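Project report, 16 Sep 2020
Volodymyr Kuzmenko + Rohani Oei
Reviewing: Bamano simulation kit (student license)

## What we were asked to do

Pick a robotics teaching product, use it for real, say if the department should pay for it. We took Bamano, sold by Symonenko. The other pair got the Rollmont kit, so no comparision here, see their report.

Price is 1,585 for a lab license, covers 18 seats. Runs on the lab machines but slow to load the first time.

## Setup

Installer fine. Docs not so fine. The section on gripper limits still talks about the old version, lost most of an afternoon to that. Rohani emailed support and got a fixed config file back the next day, good marks for that.

## The task

We used the built-in block task. One arm, two fingers, colored cubes, an orange platform. Our script picks a cube by color, moves the gripper over it, goes down, closes, lifts. Position of every cube comes straight from the simulator so no vision part in our project.

Cubes don't have to start flat or all in one place. Tilted ones are the hard case, our script assumes the sides line up with the table.

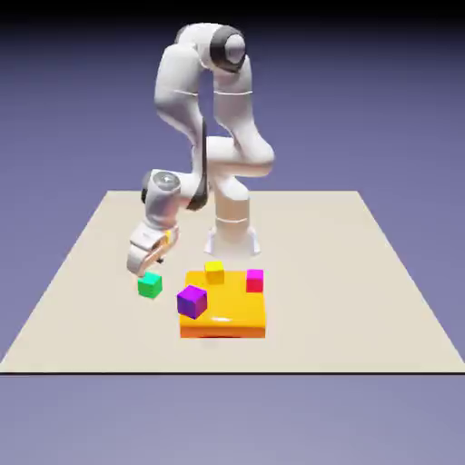 ## Results

- 50 runs total, 40 good lifts
- Most misses were tilted cubes, gripper came down on a corner
- A couple were our own bug (wrong sign on the wrist angle, Volodymyr fixed it)
- Yellow cube on the orange platform is hard to see on screen. Script doesn't care but we did, when checking runs by eye

## Good / bad

Good: resets fast, the Python calls are short and make sense, you can change cube colors and positions in one file.

Bad: no undo in the scene editor. Log files get huge. Error mesages mostly useless, "state invalid" and thats it.

## Would we buy it

Yes for the intro course at Clescombe, if Symonenko updates the docs. For anything with contact forces we'd want a longer trial first, we didn't test that part. Trial license ends in December so decide before then.

Code and run logs are in the shared folder under bamano_final2 (not bamano_final).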